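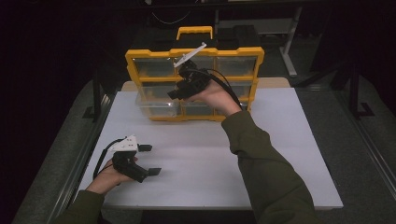

Small parts bench, 12th January

Grippers all day, one in each hand, yellow organizer standing up at the back of the white board. My forearms feel like I moved house. I'm writing this up before I leave so Mehrangiz has something to read when she takes over the bench, and so I stop retelling it in the kitchen.

For anybody who missed the last meeting: Latent is what we're calling the plan to get kit picking for the Darwish orders onto a pair of arms. Drawer open, part out, part down on the board, drawer shut. The arms learn from us doing it with the hand-held grippers, so for now the "robot" is whoever is on the bench. Today that was mostly me, with Parviz for a stretch after lunch.

How it felt

Slow! I've been picking out of drawers like these since I started at Stoltholm and I had no idea how much of it I do with my fingernails. You take the grippers in your hands and every little habit is gone. I can't roll a part off the bottom of the drawer with my thumb. I can't nudge the drawer shut with my wrist while I'm already reaching for the next thing (well, I can, but Emese says don't, the arms haven't got a wrist that does that). By mid-morning I was better at it. By late morning I was tired and worse again.

The right hand wants to do everything. I'd come in with the right for the drawer, then the right for the part, with the left one parked low over the board doing nothing. Emese watched me for a bit and asked what the left was for. Good question. We settled on this for now:

Right gripper goes to the drawer front and holds it.
Left gripper waits low until the part is clear of the drawer, then takes it or steadies it.
If the part is already on the board, whichever hand is closer.

Parviz does it the other way around and is quicker than me, so that may not last. We need to pick one before the next round or the takes will be a mess. Mehrangiz, your call, you're the one who'll have to live with it.

Drawers

The drawers need to go all the way in after every pick. If one sits a little proud, the next reach catches on the lip. With bare fingers you feel that and fix it without thinking. With the grippers I'd bump it, say a word, and have to start over. Going to try calling out "shut" each time like Parviz does. It sounds silly for the first hour.

Keep the organizer from creeping, too. Every pull drags it toward you a tiny bit. I'd like a stop in front of the feet, or a strip of something grippy underneath. Ibrahim has rubber sheet in his cabinet that he thinks I don't know about.

The flat pieces

Okay, this is the part I wanted to get down properly. Anything with some height to it is fine. Spacers are fine, the chunky stuff is a pleasure. Flat metal on a flat white board is miserable. The finger pads come down on either side, close, and slide right over the top. Or they catch one edge and the thing spins. With my hand I'd drag it to the edge of the board and pinch it there. Tried that with the grippers and it works some of the time, but it takes forever and I don't love teaching a machine to push parts off a table.

What went better: one gripper holds the far end down, the other comes in low from the side and tips it up. You have to come in with the fingers wide apart and get really close to the surface before you start closing. If you start closing early you're done, back off and try again. 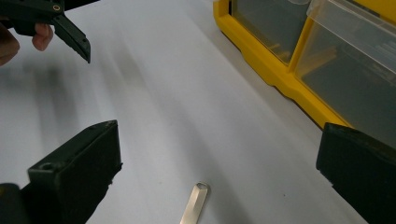 Flat metal piece lying end-on in the gap between the fingers, organizer off to the right.

Parviz thinks we should stop laying these flat at all and put a foam strip down so one end sits up. I think he's right, but then the people packing by hand have to work around a foam strip too, and they haven't asked for one. We went back and forth on it. Leaving it open.

Same problem with glare. The shiny ones pick up the light and go nearly as pale as the board. I'd vote for a gray mat. Skadon's catalog has one in the right size, I'll ask Ibrahim whether there's money for it.

What Mahnaz said

Mahnaz came by while I was changing drawers over and stayed a good while, which I was glad about. She's been on kitting longer than any of us and she's the one whose day changes the most if Latent goes in. She didn't ask if it would take her job. She asked who gets the phone call when it puts the wrong part in the bag.

I didn't have an answer. Today when a kit goes out wrong, the packer's initials are on the slip, and it's a bit embarrassing, and you check harder the next day. With the arms there's no slip. She wants the initials of whoever checked the kit, and she wants that person to have real time to check it. Her worry is that we'll all get moved to checking, and the checking gets squeezed because the picking got faster. I said I'd write that down, so it's written down. I think it should go to the planning meeting in her words, with her in the room.

She also had a go with the grippers and hated them, ha. Too stiff for her hands after ten minutes or so. That matters too. If we want takes from the people who really know this work, they can't be finishing with sore thumbs. She suggested short turns, swap, then go do something else. I'm going to try that next time. No more full days like mine.

There's one more thing she pointed out that I'd never noticed. When she picks, she looks into the drawer and sees that it's getting low, and she tells stores. It isn't in anybody's job description. The arms will pick until the drawer's empty and then sit there. So somebody has to own the refills, or we need a low mark on the drawers, or both. The drawers are clear, a line of tape might be enough.

What I think, for what it's worth

I came in a bit gloomy about all this and I'm less gloomy tonight. The Darwish kits are boring. The current order is for 3038 of them and I don't know one person here who'd be sad to hand over the middle of that pile. The odd jobs, the repairs, the customer who sends a sketch on a napkin, those aren't going anywhere near the arms. What I'd hate is for the new folks to start out as checkers without ever having picked. I learned to spot a wrong part by having had the right one in my fingers a few thousand times. Ibrahim started in November and he's only now getting that feel. Where does the next one get it?

Emese's idea is to keep a hand-picked batch going, something like 12 kits a week, done by whoever is newest. It would also give us something to compare the arms against. Ibrahim said he'd take the first batch, before anyone had asked him.

To do

Decide left/right order before any more takes (Mehrangiz).
Stop block or rubber under the organizer. Ask Ibrahim nicely.
Gray mat, check price and size.
Foam strip: try it with the packers first, then talk about it.
Tape line on the drawers for refills. Mahnaz to say where the line goes.
Short turns on the grippers, with a proper break in between.
Get Mahnaz's point about initials and checking time onto the planning agenda. Mine, I promised.
We're aiming for 200 good takes of the flat pieces before we look at anything else. Please don't count the ones where it spins. I've been marking those with an S on the sheet.

Cable on the right-hand gripper: leave more slack than you think, and let it hang over the back of your hand. I had it routed underneath at first and it tugged on every reach to the top row.

Grippers are back on the shelf, sheet is in the blue folder. Parviz has the key.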